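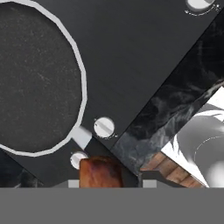 Simulated kitchen, simulated loaf. The gripper's at the bottom, the stove knobs are dangerously close by.

So I've gone down a bit of a rabbit hole this month, and it started with the dishwasher. Ours (a Psarras, bought second-hand, sounds like a tram) finally carked it in February, and while I was standing at the sink doing the dinner dishes by hand like it was 1985, I started wondering why on earth I can't buy a thing that does this for me. I don't mean a better dishwasher. I mean a thing that clears the bench, wipes it down, puts the bread away and leaves me alone with a cuppa.

My friend Remedios Manalastas works in software and has far more patience for my questions than I deserve, so I rang her. She told me to go and look at the simulated kitchens people use for teaching robot arms, because that's where a lot of the practice goes on before anybody lets one near real crockery. And I have to say they're lovely! Black marble everywhere, a big dark pan on the cooktop, timber panelling down by the sink. Nicer than my place by a long way. I'd move in tomorrow.

What got me was how small the jobs are. I'd been picturing a roast dinner. Remedios said to start with "pick up the loaf" and see how I felt about the future after that.

And look, pick up the loaf is harder than it sounds. I tried it at home with two wooden pegs, one in each hand, pretending they were my fingertips (the kids were thrilled). I gave myself 12 goes at lifting a bread roll off the stovetop without touching anything else. I bumped a knob 3 times and squashed the roll twice, and that's with two working eyes and a lifetime of handling bread. When you only have two little square fingertips, you need to come down on either side of the thing, line up the right way round, squeeze enough but not too much, and then get out again without collecting the pan handle on the way past. I'd never thought about pan handles as an obstacle before. I now think about them constantly.

There's also the matter of bread being squishy. A virtual loaf can be as solid as a brick if that's how somebody built it. The one from our bakery is a different beast – the crust cracks, the middle gives, and if it's still warm you may as well be picking up a pillow. Remedios reckons that gap between the pretend kitchen and the real one is where a lot of the headaches live. Lighting's another one. My kitchen has a fluoro tube that flickers and a window that faces west, so at five in the arvo everything on the bench is either orange or invisible.

My brother-in-law is a fitter at Multent, where they pack bathroom fittings, and he thinks I'm dreaming. They've had an arm on the carton line for ages and he's quite fond of it, but as he points out, every carton is the same size and turns up in the same spot facing the same way. Put a jumper on the conveyor and you'd have to stop the line. My house is basically all jumpers. He did concede that it never complains about smoko being cut short.

Where does that leave my dishes? If you asked me to rank the chores by how soon I'd trust a machine with them, I'd say vacuuming is mostly sorted (our little Trirnetti does a decent job, apart from its feud with the bath mat). Mowing, pretty close. Clearing a table, maybe in a few years if you're relaxed about glassware. Cooking on an actual hot stove with a gripper brushing past the knobs – nope, not while I've got curtains. Folding fitted sheets can go at the very end, I haven't worked that one out myself.

I asked Remedios for a date and she laughed and said she's 63 and would like one by the time she's 70, mainly for the ironing. I'd take the benches.

Meanwhile I've ordered a Jadis dishwasher, the plain one with no app. It comes in a fortnight. If anyone local wants the old Psarras for parts it's under the carport, bring a trolley and a mate with a good back.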